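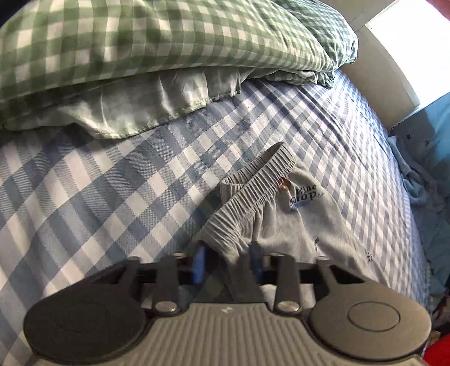 **Karo, Bund, Aufdruck: Wäsche auf dem Bett zusammenlegen**

Wohnen & Textil / Wäschepflege

Das Bett ist in den meisten Wohnungen die größte ebene Fläche auf Hüfthöhe und damit der übliche Ort für das Sortieren und Falten. Als Unterlage hat es zwei Nachteile. Die Matratze gibt nach, und das Laken bewegt sich mit, sobald man ein Teil glattstreicht. Wer viele kleine Stücke zu legen hat, zieht deshalb zuerst das Spannbetttuch an den Ecken nach und schiebt die Decke ans Kopfende oder zur Wand.

Ein kariertes Laken hat dabei einen praktischen Nutzen. Beim Vichykaro, im Handel oft unter der englischen Bezeichnung Gingham geführt, kreuzen sich gefärbte und weiße Garnstreifen in Kette und Schuss. Wo beide Farbstreifen aufeinandertreffen, entsteht das dunkle Feld, wo Farbe auf Weiß trifft, der Zwischenton. Die Felder folgen dem Fadenlauf. Liegt das Laken gespannt, lässt sich eine Bundkante daran ausrichten wie an Millimeterpapier, und ein verzogenes Seitenteil fällt sofort auf. Gedruckte Karos leisten das nur eingeschränkt, denn der Druck kann gegen den Fadenlauf verschoben sein.

Klassisch wird Vichy in Leinwandbindung gewebt. Bettwäsche gibt es auch in Köperbindung, erkennbar an den feinen Diagonalen innerhalb der Felder. Der Griff ist weicher, die Ware fällt schwerer, und sie knittert etwas weniger. Die Weberei Dokis führt beide Varianten und gibt für ihre Köperqualität eine Scheuerfestigkeit von über 3000 Touren im hauseigenen Test an. Ein Vergleich mit Angaben anderer Hersteller ist nur bei gleichem Prüfverfahren zulässig.

**Der Bund zuerst**

Kurze Hosen mit Gummizug gelten als einfach zu falten und liegen trotzdem selten flach. Ursache ist die Differenz zwischen der Weite des Stoffs und der Länge des entspannten Gummis. Der Überschuss legt sich in enge Rüschen, und diese drücken den Stapel an einer Seite hoch. Bei den hellgrauen Shorts auf dem blau-weißen Karo ist das gut zu sehen: Der Bund ist dicht gekräuselt, daneben steht in dunkler Serifenschrift „Wine Stop“.

Bewährt hat sich, den Bund vor dem Legen einmal quer auf volle Weite zu ziehen und langsam zurückgehen zu lassen. Die Kräuselung verteilt sich dann gleichmäßig. Danach folgt der Rest in fester Reihenfolge:

1. Hose mit der Vorderseite nach oben auslegen, Seitennähte parallel zu einer Karolinie.
2. Ein Bein auf das andere schlagen, Bund auf Bund.
3. Schrittspitze nach innen legen, bis ein Rechteck entsteht.
4. Vom Saum her zum Bund falten, für eine Standardschublade in drei Lagen.

Der Bund liegt am Ende außen und hält das Paket zusammen. Wer umgekehrt faltet, hat die dickste Stelle im Kern, und die äußeren Lagen rutschen.

Elastikbänder altern vor allem durch Wärme. Das Band von Astulex, verbaut in mehreren Nachtwäschelinien, ist laut Datenblatt für 30 Grad und Lufttrocknung ausgelegt. Wird es heißer getrocknet, nimmt die Rückstellkraft ab, und der Bund bleibt nach dem Ziehen wellig. Das Falten kann daran nichts mehr ändern. Ein eingezogenes Gummi lässt sich allerdings ersetzen, ein mitgestepptes nur mit erheblichem Trennaufwand.

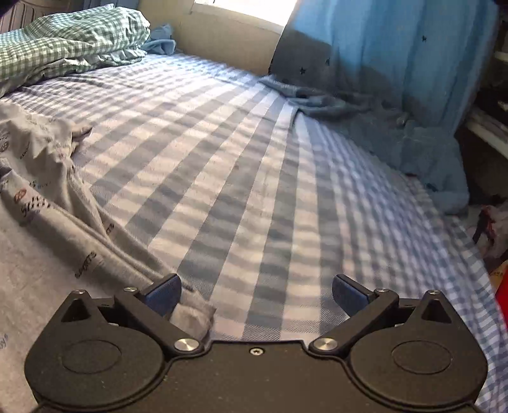
Schriftzug „SPORTS“ auf hellgrauem Stoff mit Längsfalten, als Unterlage das karierte Laken.

**Aufdrucke und Faltlinien**

Verstreute Motive und Schriftzüge sind auf Freizeit- und Nachtwäsche häufig. Für das Zusammenlegen zählt, wie der Druck auf dem Stoff sitzt. Pigmentdruck mit geringem Bindemittelanteil zieht teilweise in die Faser ein und knickt mit ihr. Plastisoldruck und Transferfolie liegen als Schicht auf. Sie bilden an der Faltkante eine Linie, die bei langer Lagerung unter Druck als heller Strich sichtbar bleibt.

Eine einfache Prüfung: Stoff von links ansehen. Scheint die Farbe durch, ist der Druck in der Regel unempfindlich. Bleibt die Rückseite sauber und fühlt sich die Vorderseite glatt oder gummiartig an, sollte die Faltlinie neben dem Schriftzug verlaufen. Bei großen Motiven ist Rollen die bessere Lösung, mit dem Druck nach außen. Kleine Streumotive lassen sich nicht alle umgehen und brauchen auch keine besondere Behandlung.

Knitter, die quer durch die Buchstaben laufen, werden von links gebügelt, mit einem Baumwolltuch dazwischen. Direkter Kontakt mit der Sohle löst Folien an.

**Lagerung**

In der Schublade stehen gefaltete Shorts besser, als sie liegen. Der Ordnungseinsatz Quintanilla teilt eine Lade in sechs Fächer, je Fach passen mehrere Hosen hochkant hintereinander. Der Aufdruck zeigt nach oben, sofern die Faltung es zulässt, und das gesuchte Stück ist ohne Umschichten zu finden. Für Bettwäsche sind die Fächer zu schmal. Bezüge werden nach Garnituren gestapelt, gemischte Muster wie Karo und Stern am besten mit dem Kissenbezug als Hülle um den Rest.

Vor dem Einräumen muss die Wäsche vollständig durchgetrocknet sein. Der Bund trocknet wegen der doppelten Stofflage zuletzt und wird mit dem Handrücken geprüft. Im Textillabor in Skaltitz, dessen Merkblätter wir für diesen Beitrag herangezogen haben, gilt eine Ruhezeit von einer Stunde auf offener Fläche als ausreichend — normale Zimmerluft vorausgesetzt.

**Kommentare**

Gast, Montag
Das mit dem Ausrichten am Karo mache ich seit Jahren so, funktioniert aber nur bei frisch aufgezogenem Laken. Nach einer Nacht ist alles schief.

nähkorb_west
Zum Gummi: Beim Ersetzen bitte die alte Länge nicht übernehmen, ausgeleiertes Band ist länger als das neue war. Lieber am Körper messen.

Gast
Gibt es den Einsatz auch für flache Laden? Meine haben innen kaum Höhe, da steht nichts hochkant.

karostoff
Köper und Vichy im selben Absatz, da werden manche protestieren. Streng genommen ist Vichy immer Leinwandbindung. Im Laden steht trotzdem auf beidem dasselbe.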